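Search this site Enter keywords Go

Farkesholm library to keep its Saturday-style hours after spring trial

By Judite Sampaio
April

Farkesholm library will keep its longer opening hours for another year after a trial that brought more people through the doors in the evenings than the council had planned for.

The building on Siregar Street has stayed open until 8pm on two nights a week since the winter. Before that it closed at 5pm every weekday, and residents had complained for years that anyone with a full-time job in Norkstead could only get there at the weekend.

A report to councillors said 218 new members had joined during the trial. Of those, 132 gave the later hours as their reason for signing up. The busiest time was between 6pm and 7pm, when the study desks upstairs were often full.

Councillors agreed to carry on with the evening opening at a meeting in the town hall. They also agreed to look again at the children's section, which is still shut off at 5pm even on late nights. Parents who spoke at the meeting said this made little sense, as many of them came straight from after-school clubs and wanted to choose books with their children before going home.

The library manager told the meeting that the children's section could stay open if one more member of staff was on duty. A decision on the money for that post is expected before the summer holidays.

Bus times were the other main complaint. The last Tranport service to Norkstead leaves the stop outside the library at 7.40pm, so people who rely on it have to pack up 20 minutes before closing. The council has written to the company to ask whether the bus could leave later on the two late nights. A reply had not been received when this report was written.

One reader, who is studying for a bookkeeping certificate, said she had walked home three times during the trial because she had lost track of the time. "It's fine when it's dry," she said. "I wouldn't want to do it in November."

Not everyone at the meeting was in favour. Two residents of the flats behind the library said the car park lights now stayed on much later and shone into their bedrooms. The council said it would fit shades to the lamps nearest the flats and check whether the rest could be dimmed once the building was locked.

There was also a question about heating. The report put the extra cost of the evening hours at £37 a night during the coldest weeks, including lighting. Councillors were told this could come down if the reading room at the back was closed after 5pm and everyone used the front of the building, but most of them were against the idea. The reading room is the only quiet space on the ground floor, and it is where people who cannot manage the stairs tend to work.

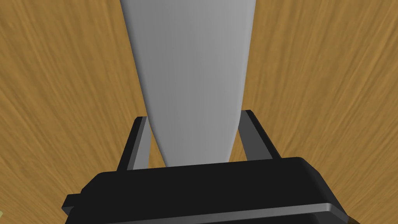
New furniture for the reading room was approved at the same meeting. The old tables are to go, and there will be 10 replacements, set further apart so that wheelchair users can get between them more easily. Members were asked what sort of surface they wanted and most preferred wood to a plain white top, in a warm golden brown with long streaks of grain, lighter tan in some places and a darker amber in others. A smaller number had asked for something paler, saying it would make the room feel brighter on winter afternoons. The tables will be paid for from a fund set aside for repairs, and the old ones will be offered to local schools and clubs before any are thrown away.

The work should take less than a week. The reading room will be closed while it is done, but the rest of the library will open as normal, and the newspapers will be moved to the shelves beside the front desk. The two public computers in the reading room will be out of use, though those upstairs can be booked in the usual way.

Several people asked whether the evening hours would bring back the talks and reading groups that used to be held at the library. The manager said one reading group had already asked for a room and that others were welcome to get in touch - there is no charge for groups run by members, but rooms must be booked at the front desk.

The late opening will be reviewed again next spring. Until then the library will close at 8pm on its two late nights and at 5pm on other weekdays, with weekend hours staying as they are.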